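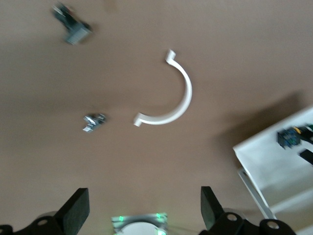
The Soundbar That Wants to Replace Your Whole Living Room

By Sveva Cirillo

Every few years a company decides that the rest of us have been listening to television wrong. This summer it is Butent, whose new Colombo soundbar went on sale Sunday, July 1, 2018, with a promise printed in large type on the carton: "Cinema sound. No cinema." I have lived with one since the middle of June, when the press units went out, and I have a cinema's worth of doubts.

Start with the claim that sells it. The Colombo has nine drivers in a bar that fits under most televisions, and two of them point at the ceiling. The idea is that sound bounces off the plaster and comes down on your head, so a helicopter seems to pass over the couch. In Butent's demo room, it does. The demo room has a flat, low ceiling and no windows.

My living room has a sloped ceiling and a bookcase. The helicopter in my living room stayed in the television, a bit to the left. I ran the setup routine again, which involves sitting still for three minutes while the bar chirps at you, and got a helicopter slightly more to the right. The app told me my room was "optimized." I would like to know what it would take for the app to say anything else.

Now for the part that Butent would rather I opened with. Voices are very good. I watch a lot of crime shows in which men mutter in parked cars, and for the first time in years I followed the plot without captions. If the company sold this as a box that makes people on television easier to understand, I would have little to complain about. But you can't charge $1,405 for that, and so we get the helicopter.

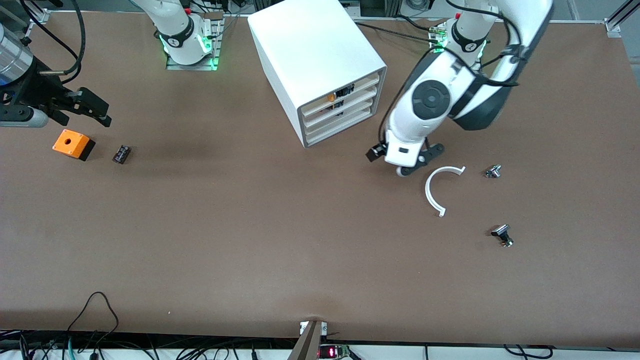 That price deserves a minute. For the same money you could buy a decent receiver and a pair of bookshelf speakers from Ellthorpe, and still have enough left for a long cable and a pizza. I hooked up exactly that system in the same room, with the same two movies. On music it wasn't close. The Ellthorpes put a piano in front of me, and the Colombo put a piano somewhere inside a long tube. On explosions the Butent did better than I expected, although the bass gets thick once you push the volume past 45, and the remote goes a good deal higher than that.

The usual answer is that people don't want wires, or a receiver with a back panel like a telephone exchange. Fair enough. I don't love crawling behind the furniture either. But the Colombo isn't as simple as it looks. It needs the app, the app needs an account, and the account wants to know my birthday. Twice the bar dropped off the network and wouldn't take a new input until I unplugged it -- and once it did this during a movie I was enjoying.

Then there is Wotance, the wireless format Butent uses to link the bar to its rear speakers, sold separately. Wotance works with other Wotance products, and at the moment all of those are made by Butent. The company says partners are coming. I have a drawer full of gadgets whose partners were coming.

I asked whether owners would lose any features if the format were dropped. The reply said that Butent is "fully committed to the platform," and I noticed it didn't say for how long.

If you have a flat ceiling, a plain square room and trouble hearing dialogue, go and listen to one, and take a movie you know well. Ask the store to switch off the demo reel. If they won't lend it to you for a weekend at home, I'd keep my money and wait for the first price cut.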